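Said Tahiri
September

1/
Every September the same advice does the rounds about how to store knitwear, and every September I wonder who tested it. I moved from Cullport to Gustadstead this summer and had to pack the lot anyway, so I've been reading the tips with a sweater in one hand. A thread. I'm not convinced by much of it.

2/
First up: "Never use a cardboard box." Apparently you need a lidded bin, a breathable bag, a cedar chest, or all of them stacked inside each other like dolls. My grandmother kept hers in a shoebox under the bed and wore the same cardigan for my entire childhood. I'd like to hear the case against cardboard from someone who isn't selling a bin.

3/
To be fair, there is a case. Cardboard soaks up damp. If your storage spot is a basement that smells like a basement, don't do it. Mine is the top shelf of a hall closet and the greatest threat up there is me forgetting it exists.

4/
Jevow has a whole page on this. I read it so you don't have to. The answer to every question on it is a Jevow bag. Moths? Bag. Creases? Bag. Sweater lost its shape? Should have had the bag. There's a chart with a green arrow going up and no label on the side of it. Up what?

5/
Next: fold or roll. People get really worked up over this one. Rollers say folding leaves a crease down the front. Folders say rolling stretches the neck. I did some of each last winter and when I took them out I couldn't tell which was which, and I'm the person who did it.

6/
What I do believe is that you shouldn't hang a heavy knit. I've seen that damage on my own shoulders. Little peaks, like I was hiding a pair of eggs up there. So flat or in a box, fine, that part of the advice can stay.

7/
Then there's "sort by weight." Thick ones at the bottom, thin ones on top, so nothing gets squashed. Sounds sensible until you want the thick one, and it's the first cold morning, and now the whole box is on the floor. I've sorted by weight exactly once.

8/
Farouk swears by tissue paper between every layer. I asked him what it does. He said it "lets them breathe." I asked what they were breathing before. He changed the subject to his new couch.

He did lend me a stack of tissue though and I used it for mugs. Worked great on mugs.

9/
A lot of you will say vacuum bags. I tried them, I had 4. 2 of them were puffy again by the end of the week, and the ones that held came out looking like a slab of something from a quarry. Took me ages to get the creases out of a scarf. Who irons a scarf?

10/
Also lavender. The house smells of lavender, I smell of lavender, and there was still a hole in the elbow of my green one. Maybe it would have been two holes without it. That's the trouble with all this stuff, you can't check. You'd need the same sweater twice.

11/
Washing before you store: yes. I looked for a reason to doubt this and couldn't find one. Moths like a dirty collar and so do stains, give them a few months and they settle in for good. Wash, dry all the way, and if it still feels cool at the cuffs leave it out another night.

12/
OK, boxes. Everyone told me to buy plain ones, matching, all the same size, with a label on the short end. I went for whatever gift boxes were left over in the closet. A bright red box with lettering on it is easier to find than a beige one in a row of beige ones. I will die on this hill.

13/
Gray knits and the red box. The coarse one flops over on itself whatever you do with it, and the lighter waffle one would much prefer to lie across the side than go in neatly. I challenge the fold-into-perfect-thirds people to come and try it with either of these.

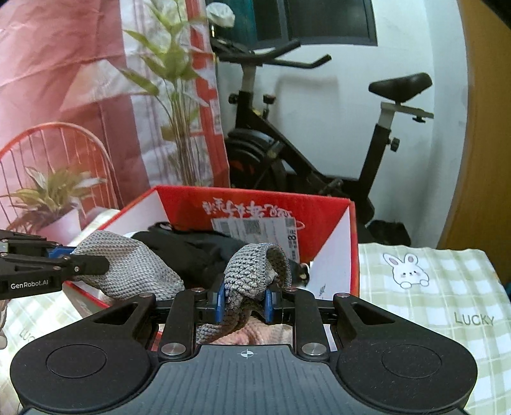
14/
What the folding videos leave out: they all use a thin, smooth sweater. Always. Flat as a sheet of paper, folds in 3, stands up by itself, big smile at the camera. Show me the same trick with a chunky knit and I'll subscribe.

15/
My way, for what it's worth. Lay it face down, sleeves in, bottom half up, and stop. If it's fat in the middle, let it be fat in the middle. Put the next one in the other way around so the bulky ends don't pile up in the same corner. Close the lid only if it closes without leaning on it.

16/
A few people have asked already: no, I don't write an inventory. I tried that in Cullport. The list went in the box. The box went on the shelf. You see the problem.

17/
"Refold everything every 7 weeks so the creases don't set." I saw this on more than one site, word for word the same, so I'm guessing one of them made it up and the others copied it. Why 7? Has anybody on earth done this? If you have, reply, I have questions.

18/
If you've got a real reason against cardboard in a dry closet, I'll listen. Pictures of damage welcome. Links to the Jevow page are not, I've seen the arrow.

19/
Adding one since it came up in the replies: socks don't count as knitwear for this thread. Put them in a drawer.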